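**Ticket 319: Path lighting timer, Tukberg Trail**
Opened 14 September 2025. Status: pending parts.

Lights on the asphalt path switch off at 9 p.m. instead of at the posted closing time.

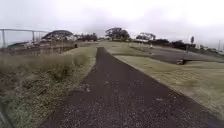
## Actions taken

Dredon controller restarted. The fault remained.
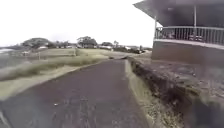
The schedule was entered again and the override set to 60 minutes. Settings were lost after the restart.
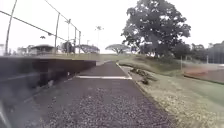 A replacement clock battery has been ordered from Orellana. The ticket will remain open until it is fitted.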